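Sernivel workshop notebook, May
Snack table, candy and bar sorting

Started at 9:40 with the butcher-block table. The aim for the morning was to settle how the sweets and bars get split up before the tasting. So far everything has gone into whichever bin had room, and we end up digging.

Clear bins again, the ones with handles at the ends. Left the plant where it was.

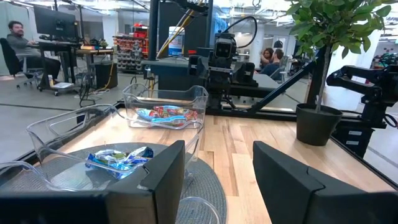
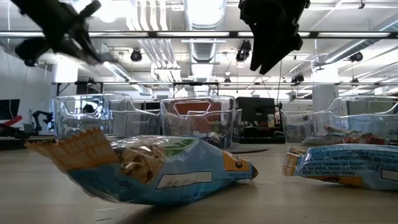

Wrapped candy in the clear bins in the first photo, granola bars out on the table in the second.

Notes on the candy. Lajos Virág wanted it split by flavor. I tried that for a while and gave up, as half the wrappers don't say the flavor anywhere I can read without my glasses. Went by wrapper color instead. Red is the easy one. The blues are a nuisance: light blue and bright blue look far apart in the hand and then run together once they are in a pile. Dark navy I can pick out if the twisted end is showing. For now the rule is reds and light blues may share a bin, navy and silver go together, and anything I can't place goes on the side until the end.

Weighed the whole candy lot on the bench scale before lunch: 367 g with wrappers. The delivery slip from Bodnár says 50 pieces. Did not check it piece by piece. If someone wants to, the slip is in the back of this book.

Bars. They do not stand up in these bins. Stood on end they lean and slide down, and laid flat they take the whole floor of the bin and you can't see what is under them. Best so far is on the long edge, seams all facing the same way. The crimped ends catch on each other when you pull one out, so pull from the middle. Small print on the wrappers has the wheat warning, so bars stay out of the candy bins altogether. I will write a card for the bar bin that says WHEAT in big letters. The Cirnora tasting had a question about this last time and we had no card out.

Glare. With the overhead lights on, the bar wrappers are hard to read from a standing position. You have to tip them. Switched off the row by the window at 11:15 and it was better, though the far end of the bench got dim and the people soldering complained. Back on again.

Placemat: helps. The bin on the mat moved less when I knocked it than the one on bare wood. Would like one under each bin. We own two of the gray ones that I know of and the other has a glue stain. Lajos thinks there are more in the box marked Asia, with the tea things. Not looked yet.

Bin lids: none fit. Tried 6 from the cupboard. Film over the top overnight will do.

To do
- card for the bars (WHEAT)
- look in the Asia box for placemats
- ask Bodnár if the next lot can come bagged by color, last invoice was no. 273
- move the plant back a hand's width, leaves get in the way when reaching across from the right
- wipe the table with the dry cloth only, the oil was redone and it marks

Stopped at 12:30. Lajos has the scale for the afternoon. Odd pieces are in the paper cup on the shelf, please don't eat them before I've sorted them.

Recent entries
Shelf labels, second try
Bench scale drift after the move
Tea tin inventory
Oiling the butcher-block table

Sernivel workshop notebook | Questions: ask at the front bench | Back to top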